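Changes to Shared Kitchens at Cliswood House

December 2023

Residents and tenant organizations at Cliswood House are advised that revised arrangements for the shared kitchens will take effect when the building reopens after the winter break. The arrangements apply to the kitchens on all floors, including the smaller facilities in the Kiva wing.

The revision follows a survey of building users carried out by the Jellelness Property Office. A total of 226 responses were received. Storage space was the subject raised most often, followed by the removal of food waste and the condition of the refrigerators at the end of the week. Several respondents also asked for clearer information on who is responsible for cleaning, and when.

Under the new arrangements, each tenant organization will be assigned a labeled shelf in the refrigerator and one cupboard. Items kept outside the assigned areas may be removed by the cleaning contractor on the last working day of each month. Sealed dry goods will be held at the reception desk for one week before they are discarded. Opened food will be discarded at once. 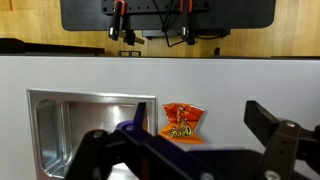
A snack bag beside a stainless steel basin.

Counters are to be left clear at the close of the working day so that they can be wiped down overnight. Dishes should be washed by the person who used them. Coffee grounds and cooking oil must not be poured down any drain in the building – the repair of a blocked pipe on the second floor cost $633 this year, and the expense was charged to the common account.

Food waste bins will be provided in each kitchen and emptied daily. Tenants who hold catered events for more than 66 guests are asked to notify the Property Office in advance so that additional bins can be delivered. The Katona Room remains available for such events and may be reserved through the usual form. A refundable deposit of $200 applies to evening bookings.

The arrangements will be reviewed in April. Comments may be sent to the Property Office in writing or left in the box at reception. Organizations that require a second cupboard should apply before the review – requests will be considered in the order in which they are received.

Recent items
Winter closing hours at Cliswood House
Bicycle storage: renewal of permits
Elevator maintenance in the Kiva wing
Katona Room: new booking form
Update on the Jellelness parking lot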